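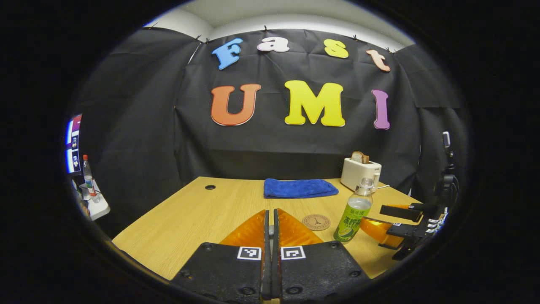 Verkell keep their name after court fight with Grendik

For immediate release, Friday

Well, we won! I've been singing in Verkell since we were playing the back rooms of pubs in Trolville, and I never thought I'd be writing a press release about a judge, but that's where I am this morning, with a cup of tea and a very long ruling to get through.

The court has decided that the name Verkell belongs to the band. Our old label, Grendik, had argued that it owned the name under the contract we signed for our first album, and that we shouldn't be able to tour or sell so much as a T-shirt under it without paying for a licence. The judge read the same contract and said it covered the recordings and the artwork, and stopped there. Grendik keeps the first album. We keep the name, the website and the tour.

Grendik has also been told to hand back the 1,635 pounds in merchandise money it held on to while the case was going on. I know that's not a film star's divorce settlement - but it's ours, and most of it is going straight on van repairs.

I should say that I'm not out to start another row. There are people at Grendik who were kind to us when we had no idea what we were doing, and I'd happily buy any of them a drink. I just didn't want to be called something else at my own gigs.

A massive thank you to our solicitors at Ristić, who explained everything to me at least twice and never sighed down the phone. Thank you as well to the over 90 fans who wrote letters saying they'd always known the band by this name (a few of you sent ticket stubs, and one of you sent a scarf, which I'm told can't be entered as evidence).

So, what's next? We're going home. Verkell will play 2 shows at the Trolville Assembly Rooms in September, with 400 tickets for each night. Doors are at 7.30pm. Anyone who still has a ticket from the spring show we had to call off can swap it at the box office for either night, or have their money back if the dates don't suit.

We'll be playing the first album all the way through, plus the new songs we've been sitting on since the lawyers got involved. I'm around for interviews all next week, mornings if possible, and the band's press inbox is open for photo requests and guest list places.

Ends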